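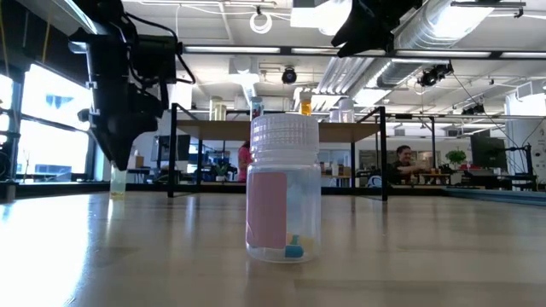
Hulitz Jimance

From the list of light commercial and passenger vehicles

The Hulitz Jimance is a small front-wheel-drive car that was built by Hulitz at its Lumham assembly plant. It was sold as a five-door hatchback and as a two-seat delivery van, and it replaced an older rear-engined model that had shared the same production line. A total of 569 pre-production and early customer cars were assembled before the body was revised, and these are usually treated by owners and registries as a separate first series.

Contents
Development
Design
Series 2
Delivery van
Production
Reception
Surviving cars
See also

Development

Work on the Jimance began as a study for a low-cost car intended for towns with narrow streets and limited parking. The original proposal called for a three-door body and an air-cooled engine. Both were dropped after cost reviews showed that a water-cooled unit already in use elsewhere in the Hulitz range could be fitted without changes to the front subframe.

Body engineering was contracted to Kaewmanee, an outside design and tooling firm, which also supplied the first door pressings. Early prototypes suffered from poor sealing around the rear hatch, and the opening was redesigned with a deeper channel and a single-piece rubber seal. Road testing was carried out in the hills to the north of Lumham, with cold-start trials held in November.

The name was chosen from a list prepared by the sales department. It has no known meaning in any language and was registered along with several alternative spellings.

Design

The Jimance has a steel unitary body with bolt-on front fenders. The engine is mounted crosswise and drives the front wheels through a five-speed manual transmission. Front suspension is by struts and lower control arms, while the rear uses a simple torsion beam with separate coil springs. Brakes are discs at the front and drums at the rear, and the parking brake acts on the rear drums by cable.

Steering is by rack and pinion. Power assistance was offered as an option on the hatchback and was never available on the van. The fuel tank holds 40 liters and sits beneath the rear seat, with the filler on the right side of the body.

The dashboard was molded in one piece, with the instruments placed in a shallow binnacle ahead of the driver. Heater controls were of the sliding type on first-series cars. The spare wheel is carried under the cargo floor and is reached by lifting a hinged panel.

Series 2

The revised car, identified in factory literature as Series 2, entered production after the summer shutdown. The front bumper was made deeper, the turn signals were moved from the bumper to the fenders, and the grille was changed from vertical to horizontal bars. Rotary heater controls replaced the sliders, and the rear seat was given a split backrest on the higher trim level.

Mechanical changes were few. The radiator was enlarged, the clutch cable was rerouted away from the exhaust manifold, and the gear ratios were altered to lower engine speed on the highway. Series 2 doors do not fit first-series bodies without modification, as the upper hinge was moved.

Delivery van

The van used the hatchback floor and roof with steel panels in place of the rear side windows. A flat load floor replaced the rear seat, and a partial bulkhead was fitted behind the driver. The rear springs were stiffer than those of the passenger car, and the rear hatch could be ordered without glass.

Most vans were sold to fleet customers. Several were converted by outside firms into service vehicles with roof racks and internal shelving. These conversions were not approved by Hulitz, and the body warranty did not cover them.

Production

All cars were assembled at Lumham. Engines and transmissions arrived as complete units and were joined to the front subframe before being raised into the body. Paint was applied in a separate building connected to the assembly hall by an enclosed conveyor. At its peak the line was able to complete 90 bodies per shift, although the paint shop was often the limiting stage.

Reception

Press reviews praised the turning circle, the low loading height and the ease of routine servicing. Criticism was directed at wind noise around the front door mirrors and at the firm seats. Reviewers generally considered the Series 2 heater a clear improvement.

Corrosion of the rear wheel arches became a common complaint as the cars aged, and a revised inner liner was later made available through dealers.

Surviving cars

First-series hatchbacks are now uncommon. Vans are rarer still in original condition, as most were scrapped at the end of fleet service. Replacement body panels are no longer made, but engine and brake parts remain obtainable owing to their use in other Hulitz models.

See also

Hulitz
Kaewmanee
Lumham assembly plant
Torsion beam suspension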